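双臂工作站(车间用语)

本词条由我一个人写,口气随便了点,大家多包涵!我在Tungate厂的小件装配线干活,“双臂工作站”这个叫法在我们这儿天天挂在嘴边,外面却查不到像样的解释,那就我来写吧。

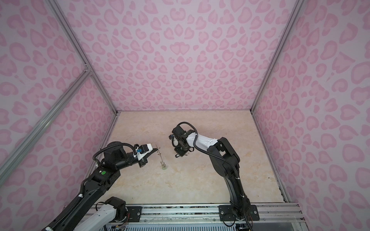 简单说,双臂工作站就是在一个铝型材搭的框里装两条机械臂,面对面干细活:一条夹着零件,另一条凑过来配合。它跟大型焊接机器人不是一回事,个头小,力气也小,对付的都是挂钩、小吊件这类轻东西。我们厂管它叫“对手戏”,隔壁Dresilby厂的人叫“小两口”,我觉得他们的叫法更好听(别告诉我们组长)。

来历

我们线上最早的2台是从Grarik买的,夹爪后来换过一轮,换成了Farahani的型号。负责调试的是Shahram Bakhtiari,他在框子旁边蹲了好几个星期,午饭都端过来吃。刚开始那阵子慢得要命,夹一个小件,我手工都能装完三个了,大家路过都要看两眼,顺便笑话几句。

到2025年12月,线上登记的小件品种是862种,分给工作站的还只是其中一小部分。软的、缠在一起的、每批尺寸都飘的,照旧归人工。

对岗位的影响

这一节我最有发言权!以前我一个班就是坐着,镊子、放大镜、托盘,下班脖子像生了锈。现在我上午看工作站,下午做人工件。看工作站也不轻松:要摆料、查线缆扎带松没松、擦导轨,夹爪抓偏了得自己判断是料的问题还是位置的问题。我们管这个岗叫“看臂”,工资条上写的是“设备协同操作员”,念起来怪拗口的。

培训一共2天,说实话太短。Farzad Tabrizi跟我同一批学的,他手工活全线最快,转过来反而别扭了很久,老想伸手去帮忙。他跟我讲,以前手上有感觉,歪一点点手指就知道,现在得靠眼睛盯,盯久了比干活还累。这话我很同意。后来班长同意两小时轮换一次,好多了。

人手方面,我们组没有裁人,有人退休以后没再补,算不算影响,各人看法不一样。计件奖金也改了算法,12月工作站出了2,833件,这些件数怎么摊到人头上,组里吵到现在还没吵完。

常用说法

喂料:把零件按方向摆进托盘,摆反了后面全乱。
交接:一条臂把件递给另一条臂,最容易掉件的一步。
回零:两条臂退回起始位置,换班之前一定要做。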